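Notebook > Diary > April

April, late evening
by Hằng Văn

Today I went with Subbarao to see the place where they try the household work with the machine. I promised myself to write this down the same night, before I begin to remember it better than it was.

I must say first what I believed in the morning. I believed that a machine cannot yet do the chores of a house, and that people who say the opposite are selling something. Man-sik Chae thinks I am too strict. He bought the Zedon floor cleaner two years ago and he is very satisfied with it, although every evening he lifts the chairs for it and picks up the socks of his children. I asked him once who is the helper and who is helped. He did not like this question.

We took the bus and arrived a little late. Subbarao talked all the way about his old job at Omine, where he packed spare parts for five years. He says packing looks like nothing when you watch it, but the hands are deciding all the time. How hard to press, when to stop, which flap goes first. He could pack and listen to the cricket on the radio, and he never thought that this was a skill until a manager asked him to write it down as steps. He wrote 4 pages and it was still not complete.

I thought about these pages while I stood there on the white tiles. There was cardboard to deal with, there were things on the floor and things on the table, all the ordinary disorder that comes when people open boxes.
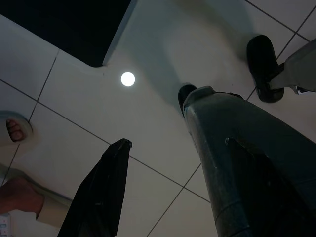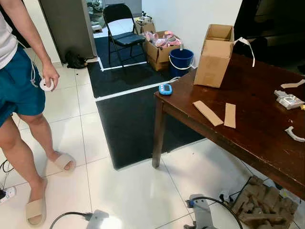 What I noticed about tidying

My mother would clear such a table in the time of boiling water for tea. She would not think "this is cardboard, this is a strap". She would know that scraps go together, that a good box is kept, that a flat strip can be useful under the leg of a cupboard. I tried to explain to Subbarao why this is difficult for a machine and I could not find the right words. To take a piece of cardboard is one problem. To know if somebody still wants it is a different one, and I am not sure that I can solve this one myself. In my own kitchen I have thrown away two instruction papers this year and needed both.

The floor also gave me something to think about. At home the floor is never only a floor. There are cables, slippers, a bucket, and there are feet, which move without asking permission. A person walks around all this without looking. I would like to see a machine that moves around my grandmother in the same way – not stopping at every step, and not touching her.

Subbarao was more hopeful than me. He says that in a shop or a packing room the same things come back every day, so the machine will be useful there first, and in the house much later. I think he is right in this. Berenice Lozano told us a similar thing last month, when her bakery tried the Bonsu machine for folding boxes. It folded well. Then the supplier changed the carton to a thinner one, and for a week her nephew did the folding by hand.

So my opinion in the evening is a little softer than in the morning. I would now say "some pieces of some chores". It is a smaller sentence than Man-sik would like, but I can defend it.

On the way home we ate noodles near the station, and Subbarao paid, although it was my turn. I washed the dishes when I came back, two bowls from breakfast and the pan, and I tried to watch my hands as he told me. I became so slow that the water went cold.

Tomorrow I must call the dentist and return the umbrella.

Contact | © Hằng Văn | Back to top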